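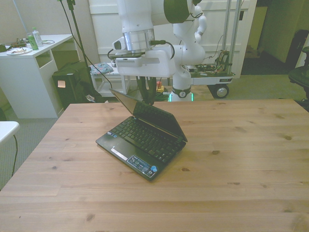

Plolten open day: worth the drive?

gearmoth
Posts: 399
Went to the Plolten open day on Saturday's cousin, the trade preview, so I got in before the families did. Main draw was the arm closing a laptop lid. I drove over two hours to see a lid get closed and I'd like it on record that I enjoyed it.

It's a small black netbook on a wooden table. The arm hangs over the back edge of the screen, fingers pointing down, and the idea is that it finds the top of the lid and brings it forward. They ran it 3 times while I was there. Two closed. On the other one it stopped short and thought about its life until somebody reset it.

Coffee was fine. Parking was a field.

stubborn_axle
Posts: 482
My kid can close a laptop. Usually on my hand.

I was in the afternoon group and I'm less charmed than you. Same netbook, same spot on the table, more or less the same angle every time. Turn it to face the window and then call me. Stinska had an arm folding dish towels at their demo last year and they let people crumple the towels first.

gearmoth
They did turn it for us, a little. The keyboard wasn't square to the table at all, it was off on a diagonal. I'll give you the window.

pellet_stove
Were you at the same Stinska demo I was? Folding is a generous word for what happened to those towels.

Hinges are harder than they look, by the way. Push too far back from the edge and you shove the whole machine across the table, and a netbook that size weighs nothing. I want to know if they had it taped down.

gearmoth
Didn't see any tape, but I didn't get to lift it either. There was a rope. A polite rope.

quillback
I liked that the room looked like people work in it. Plate with the leftovers still on it, water bottle, can, cables everywhere, and a cart back there carrying a knot of boards and wires that I would not want to be asked to trace. The Siu open day had potted plants and a man in a blazer and I learned nothing.

stubborn_axle
So the review is that the lunch was convincing.

quillback
The lunch was the most honest part, yes.

tandem_fern
Question from someone who hasn't been: is there a camera on the hand, or is it all done from somewhere else in the room?

gearmoth
There's a small one on the side of the gripper housing. I asked how much of the work it does compared to the rest of the setup and got a long answer with a whiteboard in it. I nodded in what I hope were the right places.

pellet_stove
Did anyone ask about opening it again? Closing, gravity helps you past a certain point. Opening from shut, with those fingers, on a lid with no lip to speak of, that's the demo I'd pay for.

stubborn_axle
I asked. "We're working on it." They opened it by hand between runs, every run — which tells you who has the skilled job.

gearmoth
To be fair, the person doing it was very good.

tandem_fern
Sold, sort of. Is the next one at Plolten again or at the Steler building?

gearmoth
Steler, in January, going by the sheet at the door. Bring boots if it's the same kind of parking.

stubborn_axle
I'll be there. I'm bringing my own laptop, and it has a stiff hinge.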